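Asociación Minia > Taller de robótica > Convocatorias

Buscamos participantes para el equipo de manipulación del taller de Minia

Lectura: 4 min
37 veces compartido · 2 comentarios

En octubre arranca otra vez el taller de robótica de Minia y, como el curso pasado se nos quedó gente con ganas en la puerta, esta vez hemos querido escribir la convocatoria con calma y contar bien de qué va la cosa, aunque nos salga un poco larga (nos va a salir larga, ya avisamos).

Abrimos 20 plazas. El taller es gratuito para quien viva o estudie en Paredes, y también para quien venga de los pueblos de alrededor, que en esto nunca hemos mirado el padrón. Nos reunimos por las tardes, a partir de las seis y media, en el aula grande de la planta baja de la nave Soretti, la de la puerta verde que da al aparcamiento. Si llegáis en autobús, bajad en la parada del mercado y preguntad por la nave, que la conoce todo el mundo aunque el letrero esté medio borrado.

El proyecto de este curso es preparar un equipo para la Copa Platham, en la modalidad de manipulación de objetos. Para quien no la conozca: cada equipo trabaja con brazos de sobremesa y tiene que conseguir que cojan, muevan y ordenen cosas corrientes dentro de un tiempo fijado. Parece poco, y la primera tarde todos creemos que es poco. Luego la pinza se cierra un dedo más allá de donde debía, el objeto rueda, alguien dice "otra vez" y se nos hace de noche tan contentos.

¿A quién buscamos? Pues a gente muy distinta, la verdad. Hace falta quien programe, claro, y si ya te manejas con Python vas a estar a gusto desde el primer momento. Pero también necesitamos manos para montar y ajustar, personas ordenadas que lleven el cuaderno de pruebas al día, alguien con paciencia para los cables (¡mucha!) y alguien que sepa explicar lo que hacemos cuando vengan los institutos de visita. Si has estudiado electricidad, si coses, si reparas bicicletas o si te has pasado la infancia desmontando radios, escríbenos, que seguro que encajas en algún sitio. La edad mínima son 16 años y máxima no hay. El curso pasado coincidieron en la misma mesa estudiantes de bachillerato y personas jubiladas, y nos gustaría mucho que se repitiera.

No pedimos experiencia previa con robots. Lo que sí pedimos, y en esto nos ponemos un poco pesados, es constancia: son 2 tardes por semana, y el grupo sufre cuando alguien desaparece a mitad de un ejercicio. Entendemos los exámenes, los turnos y las gripes — basta con avisar. Durante las primeras semanas todo el mundo pasa por todos los puestos, del teclado a la mesa de trabajo, y hacia diciembre cada cual va eligiendo dónde se queda. Hay quien entra jurando que no tocará una línea de código y acaba escribiendo la rutina de calibración, y también al revés.

De programa llevamos una parte fija y otra que se decide en grupo. La fija incluye montaje y mantenimiento de los brazos, nociones de cinemática (las justas, con lápiz y papel), control de la pinza, uso de las cámaras y grabación de demostraciones. La otra depende de lo que pida el reglamento de la copa y de lo que os apetezca probar. El año anterior dedicamos casi 40 horas a agarrar objetos pequeños y redondos, que se escapan con una facilidad desesperante, y aun así nos quedamos con ganas de seguir. Las tareas con bandejas y rollos de cinta continúan este curso, así que quien se incorpore no tendrá que empezar de cero: están los cuadernos, está el código comentado (unas partes mejor que otras) y está la gente que repite, encantada de contarlo todo con pelos y señales.

El material lo pone la asociación. No hace falta traer ordenador, aunque si tienes portátil y prefieres trabajar en él, adelante. Conviene venir con ropa cómoda, el pelo recogido si es largo y nada de pulseras ni bufandas colgando cerca de los brazos. Merienda hay siempre, a media tarde, y se agradece que de vez en cuando alguien aporte un bizcocho.

Para apuntarte, manda un correo a la asociación con el asunto "Taller de manipulación" y cuéntanos en unas líneas quién eres, qué tardes tienes libres y qué te llama la atención del proyecto. No queremos un currículum, de verdad. También puedes dejar la solicitud en papel en el buzón de la nave. El plazo está abierto todo septiembre. Si hay más solicitudes que plazas, haremos un sorteo reservando la mitad para quienes no hayan participado nunca, y el resto pasará a una lista de espera que sí se mueve.

Quien quiera curiosear antes de decidirse puede pasar cualquier tarde de taller y quedarse un rato mirando, o sentarse a probar si hay un puesto libre.

Pinzas, bandeja y cintas sobre la tela verde, en la mesa de prácticas:

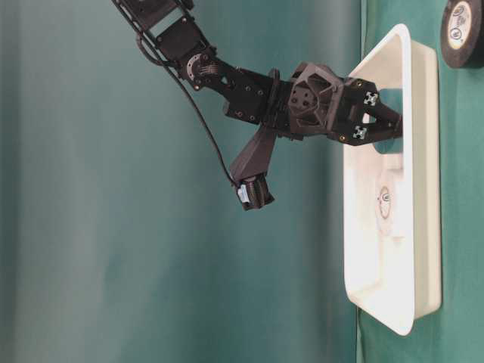
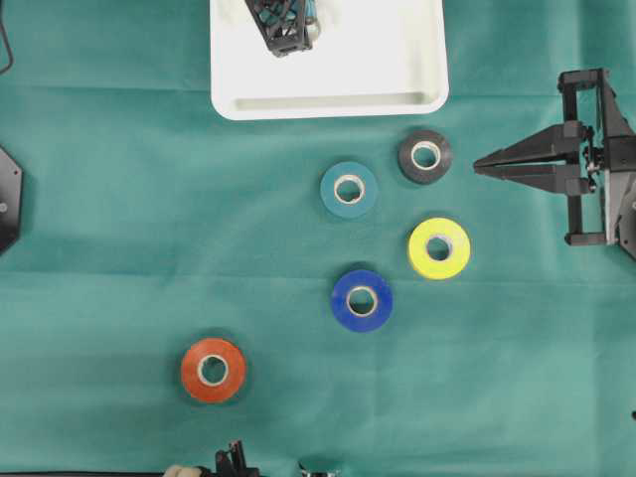 2 comentarios

Maruxa: Yo estuve el curso pasado y repito seguro. Entré sin saber programar nada y lo pasé fenomenal con los ajustes de la pinza. Una duda, ¿las que repetimos tenemos que mandar también el correo o nos contáis ya como apuntadas?

Asociación Minia: ¡Qué alegría, Maruxa! Sí, mándanos el correo igualmente, aunque sean dos líneas, y dinos qué tardes te vienen mejor este año para ir cuadrando los grupos.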